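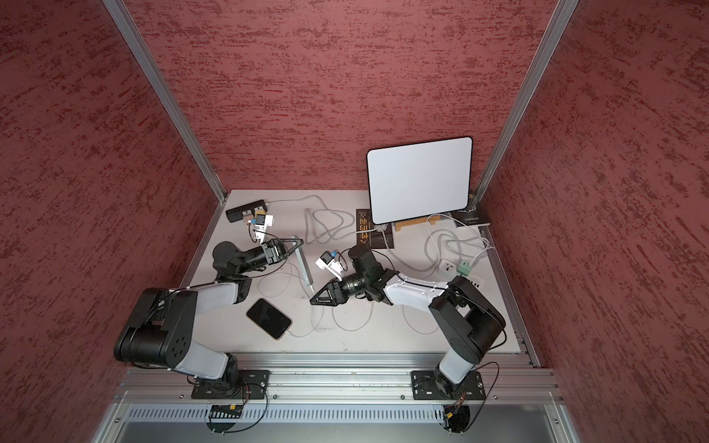

People who buy small robot arms spend too long on the arm and too little on the gripper. I did the same. We compared two arms for almost a month, then took whatever fingers came with them.

Tarun Rajput and I have since run the Flilum parallel gripper against the Korkley on a two-arm cell, using the sort of clutter most desks collect: phones, chargers, plug adapters, power strips and a lot of cable. Each gripper got 50 tries at picking up a charging cable and moving it to a marked spot. Both finished with 47.

On paper that is a tie. I would still buy the Flilum. Its three misses were all clean ones, where the fingers closed on nothing and the arm could go again. The Korkley pinched the cable against the table and dragged other things along with it. One of those runs took us most of an afternoon to reset.

Success rates hide this. A spec sheet gives you grip force and stroke, and a review gives you a percentage. Neither says what a failure costs, and in a cell full of cords that matters more to me than another newton of force.

I feel the same way about cameras. A small one at the wrist has helped us more than a better one overhead, mainly with thin cables that the arms themselves tend to hide from above. Tarun disagrees and wants to spend the January money on a Nedelcu overhead unit. I would put it into spare fingers.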